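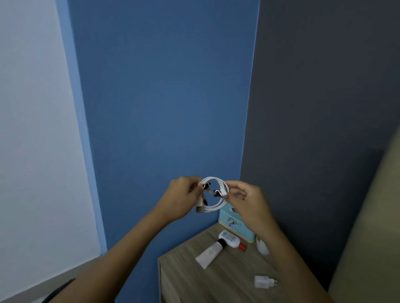

Holding a coiled charging cable, nightstand corner

Zeler Home Chore Set – your questions

Hi, I'm Virgil Vasiliu and I put the Zeler set together. I get the same emails over and over, so I've answered the popular ones on one page. Last updated 2020-02-07.

What am I buying?
A pack of 800 short clips of people doing small jobs around the house, all from head height, so you see pretty much what the hands see. You use it to teach a robot arm the same jobs. Cables, bottles, bins, drawers, all that fiddly stuff!

Does it come with a robot?
Nope, clips and notes only. If you need an arm, the folks at Burkby sell one I like a lot, but any two-arm setup should be OK.

How much is it?
It's 400 dollars for the full set, or 80 for the starter pack (one room, bedroom or kitchen, your pick). You pay once and there's no yearly fee.

Why are the rooms so messy?
I get this one a lot. Real nightstands have tubes and jars and chargers all over them, and a robot that has only seen a bare table gets lost fast. I ask people to leave their things where they are and just get on with the job. 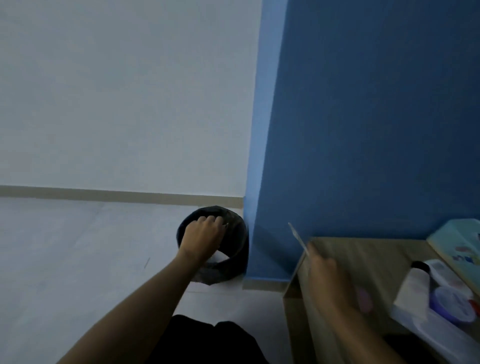

Left hand at the basket, right hand over the cabinet

Do the clips always use both hands?
Most do, and quite often the hands are busy with two different things. If you only have one arm, sort by the "single" tag in the notes and you'll still have plenty to work with.

Are the blurry bits cleaned up?
No, I leave them in. Hands move fast and your robot's camera will blur too. I did try sharpening a batch for the Grutau test last year and it made things worse, so I dropped the idea.

What are the hardest clips?
Narrow gaps, easily. Anything where fingers work at the edge of a desk or down by a drawer, with the light low.
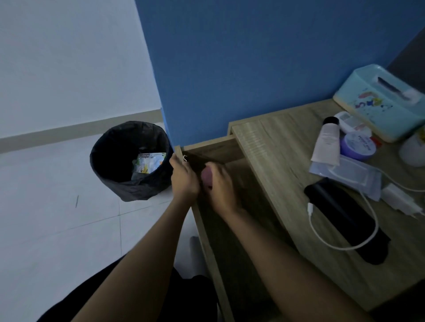

I'd save those for after your arm can handle plain pick and place – I went straight to them with my first one, Mathew (yes, I name them), and lost some 5 weeks.

Is there more coming?
Yep! Laundry is planned for March. If you own the full set you get it free, and I'll email you the link.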